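# The small strainer thread

Right, kitchen drawer thread. The strainer stays, I've decided, and I'm going to go on about it for a bit.
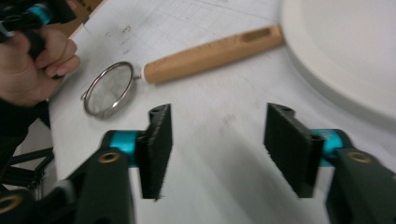

## 1/

Small round mesh one, thin metal rim, long wooden handle with a slot through the end so you can hang it up. I've had mine since May and it gets used more than the kettle some days. Well, alongside the kettle. You know what I mean.

## 2/

It came from Henao, the little kitchen shop near the station with the bell on the door that doesn't ring. I went in for a lemon squeezer and came out with a strainer and no lemon squeezer. Still haven't got a lemon squeezer. I use a fork.

## 3/

Main job is tea. I buy loose leaf from Ikavham in the big paper bags and I'd been using one of those clip-shut ball things, which leaked bits into every single mug and then sprang open in the washing-up bowl. A strainer over the mug, pour, done. Bits stay in the mesh, tea goes in the mug.

## 4/

Second job is icing sugar! Couple of spoonfuls in the mesh, hold it over the cake, tap the rim with a finger. A big sieve dumps half of it on the worktop before you've even lined it up. The small one puts it where you want it, and you can do just the middle if the edges came out a bit nicer than the middle did. (Mine always sink. I've made my peace.)

## 5/

Also cocoa on top of hot chocolate, if you're feeling fancy on a Tuesday-ish sort of evening. Same idea, less tapping. Cocoa gets everywhere if you breathe near it.

## 6/

Someone asked about rinsing rice. No — too small, unless you're cooking for one and a quite small one at that. I've got a proper colander for rice and pasta. I did try a half cup of quinoa in it once and lost a fair bit down the plughole when it overflowed, so don't do that.

## 7/

It's great for a spoonful of capers though. Or a few olives. Or fishing a poached egg about so the straggly white drains off before you cook it. Crack the egg into the strainer, give it a swirl, the thin watery bit drops through and you're left with the neat bit. First time I did it I felt like I should've been charging for breakfast.

## 8/

Lemon juice as well. Squeeze (fork) over the strainer and it catches the pips. So in a way I did get what I went in for.

## 9/

Now, cleaning, which is where people go wrong and where I went wrong for the first month. Rinse it the minute you've finished. Turn it upside down under the tap so the water pushes the bits back out the way they came in. Leave tea leaves to dry in there and you'll be picking at them with a toothpick while your dinner goes cold.

## 10/

If it's already gone brown from the tea, bicarb. Put a spoonful in a bowl, hot water on top, mesh end in for 30 minutes, then an old toothbrush round the rim. That's the spot that holds the muck, where the mesh tucks in under the metal. Handle stays out of the water.

## 11/

And please don't put it in the dishwasher. The metal would be all right but the wood won't thank you. I had a wooden spoon go fuzzy and then split right up the middle, and that was only after a few goes. Wash it by hand, wipe the handle, let it dry before it goes away.

## 12/

Every so often I rub a bit of oil into the handle. I've got a tub of the Plarer board oil that I bought for the chopping board and it'll do anything wooden. Tiny dab on kitchen roll, rub it in, leave it overnight, wipe off whatever's left. Don't forget inside the hanging slot, which dries out first and is a faff to get at. Cotton bud!

## 13/

Storage. It used to live in the drawer with everything else and the mesh got a dent from the potato masher. I pushed it back out with the back of a teaspoon and it's fine, but it did make me get on and put up some hooks.

## 14/

The rail is a Furkudmont one, the short size, 22 cm. It came with 3 hooks and I've wished for a fourth every day since. At the moment it's strainer, measuring spoons, scissors. The masher stays in the drawer and can think about what it's done.

## 15/

One thing to check if you're buying: does the rim have a little hook or loop on the far side from the handle? That's what lets it sit across a mug or a bowl on its own. Take your widest mug's measurements with you. Mine sits nicely on all my mugs bar the enormous one, and the enormous one is really a soup bowl with ambitions.

## 16/

Second thing: have a feel of the join where the handle meets the metal. Give it a gentle wiggle in the shop. If it moves there, it'll move a lot more once it's full of wet tea leaves. I've sent one back for that before (different shop, years ago, very plasticky).

## 17/

Somebody's bound to ask about longer handles getting in the way. It does stick out over the edge of the worktop if you leave it resting on a mug, and I've caught it with a sleeve. Point it towards the wall. But your hand's well clear of the steam when you pour, and I'd take that over a stubby one.

## 18/

Rest of the drawer, for those following along: two peelers down to one, the melon baller's gone to the charity shop bag, and I found the small whisk I'd replaced in the summer. So now there are two small whisks. If anybody nearby wants a small whisk, shout.

## 19/

Still can't decide about the garlic press. I hate washing it — really hate it — but I do use it. It's on the table in the maybe pile with the pastry brush and a corkscrew that only works if you're left-handed. I'm having a brew and then I'll have another look at them.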